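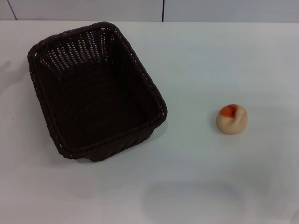

I love a woven basket for bread and fruit, but the crumbs! They work down into the weave and stay there until July. I've picked up a few habits over the years, mostly from my neighbor Anežka Říha, who has owned more baskets than anyone in Bisbridge.

1. Empty it completely before you clean it. Then turn it over above the sink and give the bottom a few good slaps with your palm. I do this every 3 days or so in peach season -- fruit sitting on old crumbs gets sticky fast.

2. Brush first, water later. An old toothbrush gets into the little gaps along the sides, and a dry pastry brush is fine for the floor. Hold the basket up to a window and you'll see which holes are still clogged.

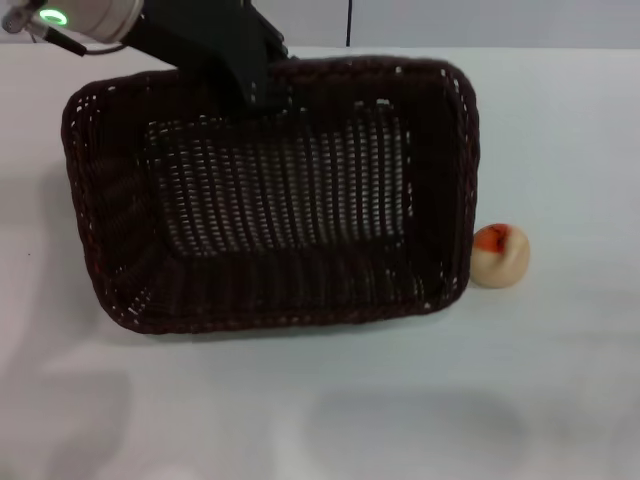 3. Check what it's made of. The plastic kind can have a quick rinse in soapy water, but real wicker only gets a damp cloth and some 2 hours in a breezy spot (mine goes on the porch).

4. Don't forget whatever it sits on. Seams between panels collect flour like you wouldn't believe! I run a wooden toothpick along them, then wipe with the grain of the seam, never across.

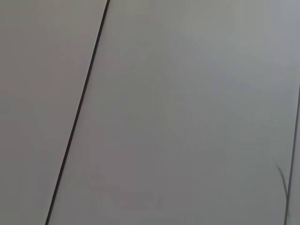 5. Line it. A folded dish towel catches nearly everything, and I keep 7 in rotation so there's always a clean one.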